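November, evening

It is already dark at half past four and I still find this strange, even in my second year here. In Bragança the winters are cold too, colder than people think when I tell them I come from Portugal, but the day does not close so early. My mother asked me on the phone if I eat well. I said yes. Then I ate bread with cheese, standing, beside the window.

I wanted to write tonight about the choir, because on the bus home I made a decision and in the morning I may pretend that I did not.

We are now preparing the winter concert. There are five pieces and the hardest is the one in the Latin which everybody else seems to know from school. I am an alto. I did not know that I was an alto until I came here, in Portugal I sang only in the car. For the first months I stood next to the strongest voice and copied her, half a second late. It works well enough when the music is slow.

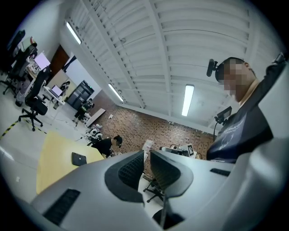

The problem is that now there is a small solo in the third piece, only eight measures, and the director wants an alto who is not one of the usual ones. She said she would like to hear two or three of us next week, alone, before the rehearsal. She looked at the whole row when she said it, but I felt it was for me. Perhaps each of us felt the same.

I have tried the eight measures in the kitchen with the water running. The first four are comfortable. Then the melody goes up where my voice changes from one room to another, I do not know how to say it better, and there is a step between the rooms and I trip over it. My neighbor knocked once. I think she was hanging something on the wall, but I stopped anyway.

On Hulen Street I bought a second-hand tuning fork for 2 dollars. I do not need it, there is an app for everything, but I like how it feels against the bone behind the ear. You hit it on your knee and the note comes inside your head and nobody else on the bus can hear it. I did it maybe too many times. A child watched me with great seriousness until Kovlow, where he got off with his grandfather.

In the evening I wrote to Glória and to Somtochukwu, in the group we have since the language course, and told them the whole story. I asked if it is ridiculous to try for a solo after only one year of singing. 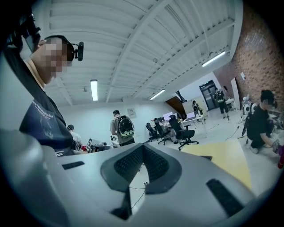

Somtochukwu Lawal wrote back before I had put the phone down. It was a long message with no periods. Of course I must try, what is the worst thing, that eight measures are bad and then they are finished, and did I remember the oral exam, when I said I would be sick and instead I talked for 15 minutes about chestnuts and the teacher had to stop me. And please to send the date of the concert because tickets go fast before the holidays.

I had forgotten the chestnuts. I was indeed very good on chestnuts.

Glória Henriques answered later and more calmly, as she does. She asked what the words mean. I had to admit that I had not looked! I have been singing this Latin for weeks like a telephone number. So I took the dictionary and worked through the eight measures, and it is only about a night that is long and somebody who keeps a lamp burning. The high part, the place where I trip, is on the word for lamp. I don't know if this helps my throat, but after I knew it I sang it once without the water running, and the step was smaller. Still there, but smaller. 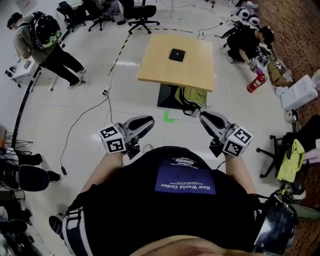
There is also the question of the dress. We must wear black, long, without shine. The one I own has shine. I saw a plain one for 70 dollars in the window of Triranar and walked past it 2 times, and I decided that I will not buy it before I know if I am standing in the row or in front of it. In the row, my old one can hide behind the sopranos. My aunt would say that a dress is a dress and that the moths are waiting for both.

Things to do before next week: mark the breaths in pencil, not in pen as I did with the carol. Ask for the recording of the piano part. Drink less coffee after lunch - I sleep badly and then the voice is like sand in the morning. Call my mother again and tell her I ate soup, and before that, make the soup. I have leeks and one potato and half of a cabbage from the market.

The decision is that I will put my name on the paper. It hangs beside the piano and when I left there were no names on it yet. I would prefer to be second, so that I am not the first name and not the last, but for this I would need to wait for someone, and I know how I am when I wait.

It rains now. I will sing the lamp one more time, quietly, and go to bed.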